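Remote follow for home blood pressure cuffs: what the second person sees
Speaker notes, afternoon session, Malby
Birger Magnusson

Opening

Skip the company slide. Go straight to the architecture diagram.

Say what the talk covers: the follower side of the Vusteck cuff app. Measurement accuracy is Gunnel Sundqvist's talk and I send all cuff questions to her.

Define terms. Wearer: the person with the cuff. Follower: anyone invited to see the readings. A wearer can have up to five followers. A follower never controls the cuff and can't start a reading.

Slide 2. Data path

Cuff to phone over Bluetooth Low Energy. Phone to server over TLS. Server to follower by push notification, with a pull when the app is opened.

The push message carries no values. It carries a reading ID. The follower app fetches the reading after it has checked that the invitation is still valid. This adds one round trip. We accepted that, so that a revoked follower gets nothing on the lock screen.

If the wearer's phone is offline, readings queue on the phone. They upload in order with the original time of measurement. The follower view sorts by time of measurement and never by time of upload. Early builds got this wrong and showed a Sunday morning reading as new on Sunday evening.

Slide 3. The pilot

209 wearer and follower pairs. 3116 readings shared in total. Code name for the release was Zapata, in case anyone has seen it in the documentation.

Oldest participants were retired before any of this existed. One cuff owner still had a paper log started in 1965 and asked if it could be imported. It could not. Import takes CSV only.

Don't present the pilot as a clinical study. It tested delivery and display.

Slide 4. Alerts

Two kinds of alert: value alert and silence alert.

Value alert: fires when a reading is outside limits set by the wearer or the clinic. Followers can turn it off for themselves but can't change the limits. A single reading outside limits prompts the wearer to rest and repeat. The follower alert goes out after the repeat, or after ten minutes without one.

Silence alert: fires when a scheduled reading is missing. Default grace period is 2 hours. Followers asked for a shorter one at first and then asked us to put it back. Pause for the alert fatigue question, it usually comes at this point.

State clearly: the follow function is not an emergency service. The same sentence is in the app on the invitation screen and must be accepted.

Slide 5. Time zones

Follower sees the wearer's local time by default, with the follower's own time in smaller type. Schedules belong to the wearer's zone. When the wearer travels, the schedule moves at the next midnight.

Slide 6. Grillgate

Keep this short. A test account with a barbecue as its profile picture was left in the production server after a demo. Its readings went to real followers who had been given a recycled invitation code. No patient data was exposed, but the followers saw numbers that belonged to no wearer.

Fix: codes are now single use, expire after 24 hours, and are tied to the wearer account at creation. Test accounts live on a separate server.

Slide 7. Open items

Followers without a smartphone. Text message works for silence alerts only.

Clinic accounts as followers. Needs a separate consent form.

Export of the shared log to PDF, one page per month.

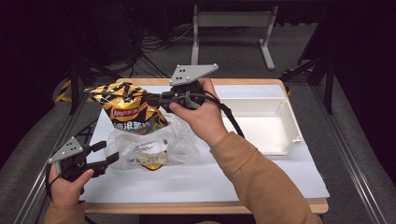
Questions. Repeat each one into the microphone before answering. If the battery question comes up, the cuff reports its level with every reading and the follower sees it only when it is low. Gunnel has the test cuffs at the side table until the room closes.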